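Hemp & Herbal Retail, Session 4: Lot sheets, lab reports and the shelf

Notes for anyone who missed the evening class. Bring your own calculator next time, phones are fine.

Leftover from session 3: tea is not tincture. Different shelf, different label, different questions from customers. We'll come back to Talletti teas in session 6, so hold those questions.

1. What a lot number does

Every batch gets one. Same number on the bottle, on the carton, on the lab report. If the three don't match, it doesn't go on the shelf. Doesn't matter how nice the rep is.

Our working example all evening = Nirkasach drops, lot 804. 300 mg CBD per bottle, 60 ml bottle. Write those down, you need them in part 3.

A lot is one run of product, mixed together, filled together. New mix = new lot. Same recipe, still a new lot. A report from the February batch tells you nothing about the one after it. 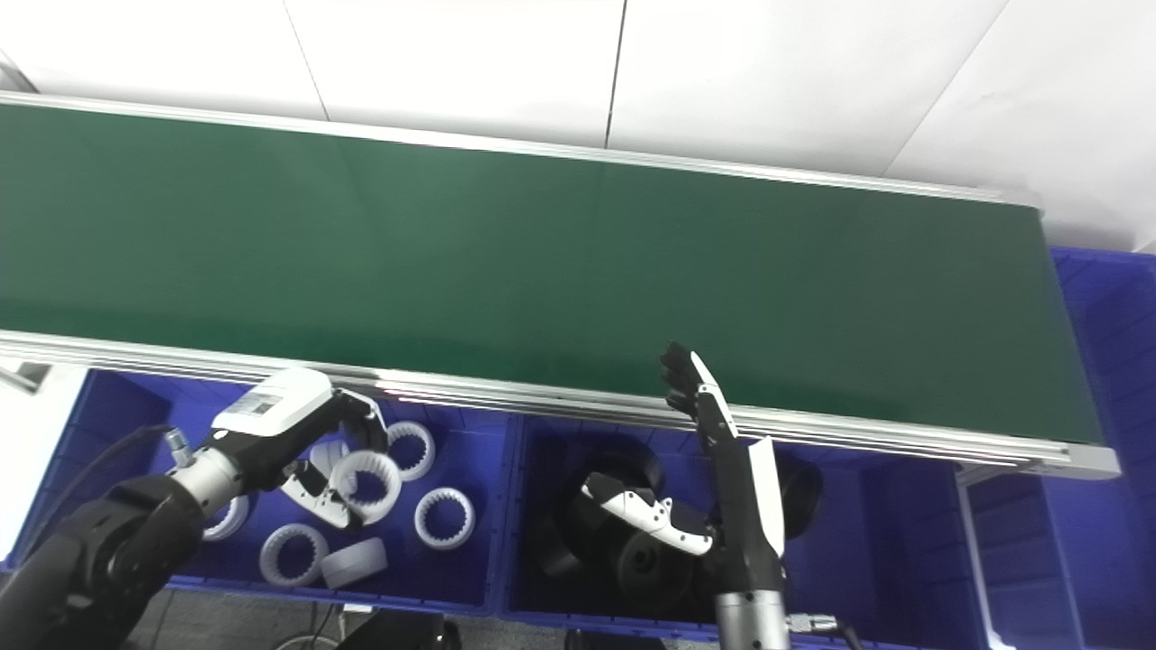

Belt conveyor and blue storage bins.

2. Reading the report

The lab sheet is usually called a COA, certificate of analysis. Ours came from Luik. Go down it in this order:

- Name and address of the lab. Is it a seperate company from the maker?
- Product name and lot. Match to bottle.
- Date the sample was tested. Not the date it was printed, two different lines on most sheets.
- Cannabinoid table. CBD, THC, the minor ones.
- The safety pages: heavy metals, pesticides, solvents, microbes. Each one is its own test. A report can have the first table and none of these. Ask for the rest.
- Signature or sign-off.

"ND" = not detected. Does NOT mean zero. Means below what that machine can pick up. Look for the LOD column (limit of detection) and the LOQ next to it (limit of quantitation, lowest amount they'll put a number on). Several people mixed these up on the quiz.

Delta-9 THC and total THC are two lines. Total includes THCA, which turns into THC with heat. So total can be over when delta-9 looks fine. Check which one your state goes by before you order. I can't do this for you, rules differ and they move.
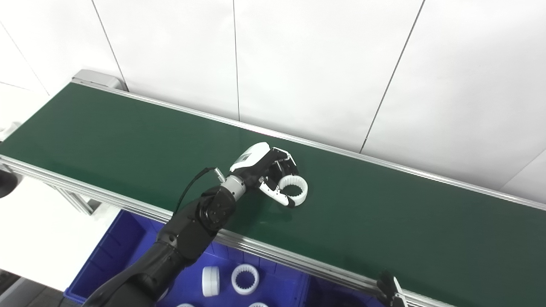
Also watch the units. mg/g and % are the easy pair: divide mg/g by 10, get percent. 5 mg/g is 0.5%. mg/ml is NOT the same as mg/g unless one ml weighs one gram, and oil is lighter than that. You need the density to get across. Some sheets give it at the bottom in tiny type.

3. The math customers ask for

Strength = total mg divided by total ml.

Nirkasach: 300 / 60 = 5 mg per ml. If the dropper holds one ml, a full dropper is 5 mg. Half dropper 2.5. Done.

Check the dropper though. They aren't all one ml, and the marks rub off.

Bigger bottle is not a stronger bottle. Most common mixup at the counter. Two bottles both say 300 mg on the front, one is twice the size, the big one is half as strong per drop. Draw it on the pad if you have to.

Comparing price: use price per mg, not per bottle. Price / total mg. Same for gummies, count x mg each gives you total first.

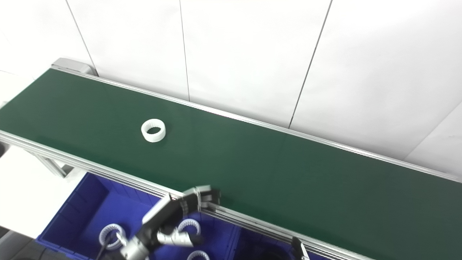 And then they ask how much to take. You don't answer that one. Read them the label's serving size, say talk to your doctor or pharmacist, especially if they take other meds. No "it helped my aunt." No "works for sleep." A claim out of your mouth is treated like a claim on the sign.

4. Receiving and shelving

Order of work when a delivery lands:

Count against the invoice. Open one carton, check lot. Check the other cartons too, mixed lots in one shipment happens all the time. Pull up the report for each lot. Log it in the Prundard binder: date, product, lot, best-by, initials. Then shelf.

Oldest best-by in front. Out of the window, away from the heater. Light and heat both break down the oil.

QR codes: scan one from every new lot. Should open the report for THAT lot. If it opens the maker's home page, write it up and put the carton on the hold shelf.

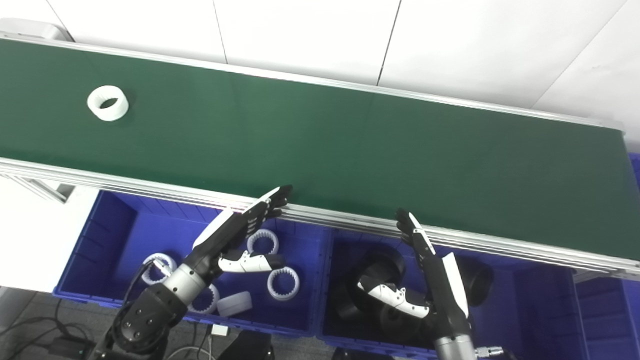

Hold shelf is the bottom one in back. Red tag, lot number, reason. Nothing comes off it without a second set of initials, and that includes staff discount stuff.

ID at the register, store policy is 21 for everything in the hemp case. Teas and lotion too. Yes even if they're in every week.

For next time

- Get one COA for something on your own shelf. Mark the lab, lot, test date, total THC and LOQ.
- Work out mg per ml for two tinctures and price per mg for both.
- Read the returns section in the binder, we start with that. Opened bottles are the messy part and I want your real ones, what did you do with it, who signed.

Quiz redo is first ten minutes, dont be late.

Last updated Thu 17 March

Prundard Retail Training | Contact the course desk | Back to top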